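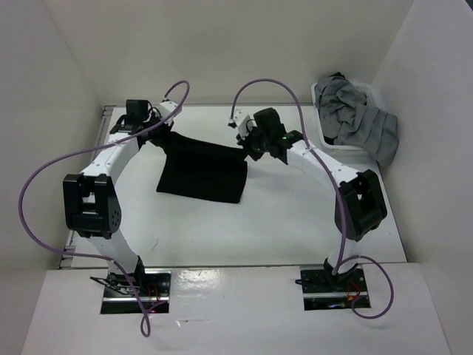 Robot Learning Lab
Handout 4: Teaching by Teleoperation
November 8, 2023

Read this before your lab slot. The written exercise is at the end and is due at the start of the next lecture.

1. Where we are

In the first part of the course you programmed motions directly. You wrote down waypoints, the controller moved between them, and if the object was somewhere else the motion failed. From this week on we get motions from a person. The person does the task through the robot, the computer records what the arms did and what the camera saw, and a policy is later trained on those records.

One recording of one attempt at a task is called a demonstration, or an episode. We use both words. A set of episodes of the same task, recorded under the same rules, is a dataset.

2. Two ways to show a robot a task

Kinesthetic teaching. You hold the arm itself and push it through the motion while its motors are set to give way. The joint encoders record the path. It needs no extra hardware and most people can do it within minutes. The drawbacks are that your hands and sleeves end up in the camera images, and that moving two arms at once is awkward. You also feel the weight and friction of the arm, which makes small motions jerky.

Teleoperation. You stay out of the workspace and command the arms from a distance. The input can be a joystick, a tracked hand controller, or a second pair of arms with the same joint layout. In the last case the arms you hold are the leaders and the arms at the table are the followers. The followers copy the joint angles of the leaders many times a second. Camera images then contain only what the policy will see when it runs by itself.

For cloth we use leader-follower teleoperation throughout. Folding and flattening need two grippers that act together, and it is hard to coordinate two grippers with anything other than two hands.

3. Why cloth

A rigid block has a position and an orientation, six numbers in all. A piece of cloth has no short description like this. It can be flat, folded, bunched, hanging, or partly each of these, and the same pull gives different results depending on where the fabric touches the table.

Look at the black cloth in the picture at the top of this handout. The two upper corners are held by the grippers and the lower part is spread flat on the table. The upper edge sags slightly between the grippers. The fabric at the left gripper is gathered, so the grip there takes in more than a single point of the corner. All of this matters for what a good next motion would be, and none of it is available from the joint angles. The policy has to get it from the images.

There is a second point about color. Black cloth on a white table gives a clear outline, which helps the network find edges. It gives very little inside the outline, where wrinkles and layers are hard to tell apart. A gray or patterned cloth has the opposite problem on some tables. Keep this in mind when you compare results between fabrics.

4. What gets recorded

Each episode file contains:

Follower joint angles, both arms
Leader joint angles, both arms
Gripper opening, commanded and measured
Camera images with time stamps
Task name, operator number, and a success flag

The leader angles are used as the action and the follower angles as part of the observation. Students often mix these up. When a follower presses against the table, it can't reach the angle the leader asks for, and the difference between the two carries information about force. If you train on follower angles as actions, this difference is lost and the policy tends to press too lightly.

The recording software is Talis. It writes one file per episode and does not overwrite. The tool for looking at files afterwards is Rirach, which plays the images next to the joint curves. Both are installed on the lab computers. Installation notes for your own machine are on the course page, but we can't support every setup.

5. Procedure for one episode

Work in pairs. One student operates and the other runs the software. Change over after every ten episodes – tired operators make slow, hesitant data.

a) Check that the follower arms have free space and that cables can move with the arms without catching on a joint.
b) Put the leaders in the start pose. Wait until the followers have reached the same pose before doing anything else.
c) Place the cloth according to the start condition on your sheet.
d) The software student says "recording" and starts the episode.
e) Do the task at a steady pace. Don't stop to think in the middle. Decide on the order of grasps before you begin.
f) Open both grippers, move back to the start pose, and say "done."
g) Set the success flag. If the two of you disagree, the flag is set to failed.

Keep hands and tools outside the workspace while the arms are powered. If something looks wrong, use the stop button first and discuss it afterwards.

6. Notes on two-arm work with fabric

Grasp close to the corner, but not at the extreme tip. A tip grasp slips out when the cloth is pulled. A grasp too far in leaves a flap of fabric that folds under when you set the cloth down.

Close the gripper fully before you lift. It sounds obvious, but in the July recordings this was the most common cause of a failed episode.

Lift both corners together. If one arm leads, the fabric twists and the lower edge drags to one side. Small height differences between the grippers are fine and will be there in any natural demonstration.

Let the table do part of the work. With the lower edge resting on the surface, friction holds it in place and you can tighten the cloth by drawing the upper corners away from it. With the whole cloth in the air it swings, and you have to wait for it to settle.

Mind the distance between the wrists. The grippers face each other over the fabric, and on a narrow cloth the wrist housings come close together. The software has a limit for this, and when it triggers the followers stop and the episode is lost.

Don't correct every wrinkle. If the task is to fold, then fold. Episodes with a lot of small tidying at the end teach the policy to hover over a finished cloth and never let go.

7. Consistency and variety

A dataset needs both, in different places. The method should be consistent: same order of grasps, same fold direction, same end pose. If half of the episodes fold from the left and half from the right, a simple policy may average the two and do neither. The start conditions should vary: cloth position, rotation, and how crumpled it is. A policy trained only on cloths laid neatly in the middle will fail when the cloth is moved by a hand's width.

Recovery is a special case. If a corner slips and you pick it up again calmly, keep the episode. It shows the policy what to do after a slip, a situation that perfect demonstrations never cover. If you drop the cloth off the table, discard the episode.

8. Data for this unit

The class dataset is called Onu and currently holds 162 episodes. Of these, 53 are set aside for testing and may not be used for training or for choosing settings. The split is fixed in the file list – please don't make your own. New episodes from this week's slots will be added to the training part after checking.

The course page has a link to Istitbridge, the script that converts episode files to the format used by the training code. Run it on a copy.

9. Written exercise

Hand in 2 pages at most, one per pair.

First, choose a cloth task that needs two grippers and write out the order of grasps as you would explain it to a new operator. State where each gripper takes hold and when it lets go.

Second, give 4 start conditions that you would include in a dataset for this task. For each one, write a sentence on what might go wrong during the first grasp.

Third, explain in your own words why the leader angles are recorded as well as the follower angles. Use a moment in your task when a gripper touches the table.

Next lecture: training on demonstrations, and what happens when small errors add up over an episode.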